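Chapter 4

Voting Rules and the Shape of Representation

Elections turn votes into seats, and the rule that governs the conversion matters as much as the votes themselves. The same ballots, counted under two different systems, may produce two different governments. Students who met the idea of a mandate in the previous chapter should now ask how far any mandate depends on the method by which it was measured.

This chapter compares single-member districts with party lists. In the first, a territory is divided into districts, each of which returns the candidate with the most votes. In the second, parties receive seats in proportion to their share of the total vote, often subject to a threshold. Mixed systems combine the two, and are treated in the final section.

The case of Stonska will be used throughout. Its assembly has 200 seats, and until the reform it elected all of them from single-member districts. At the last election held under the old rule, the Katcombe List won 14 per cent of the vote and four seats. Its supporters were spread evenly across the country, and in most districts it came second or third.
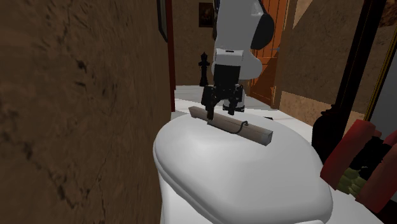
Réjean Hawthorne objects that such figures prove less than they seem to, for voters who know the rule will vote with it in mind, and a party's share under one system cannot simply be carried over to another. The objection is a serious one. Some electors who preferred the Katcombe List probably voted for a larger party - or stayed at home - and their number cannot be read from the returns.

It is therefore useful to separate two effects. The mechanical effect is the work of the counting rule on votes already cast. The psychological effect is the change in the behaviour of voters, candidates and donors who expect the rule to operate. Section 4.1 deals with the mechanical effect and introduces a simple measure of disproportionality. Section 4.2 turns to the psychological effect, using the surveys carried out in Stonska in the October before the reform.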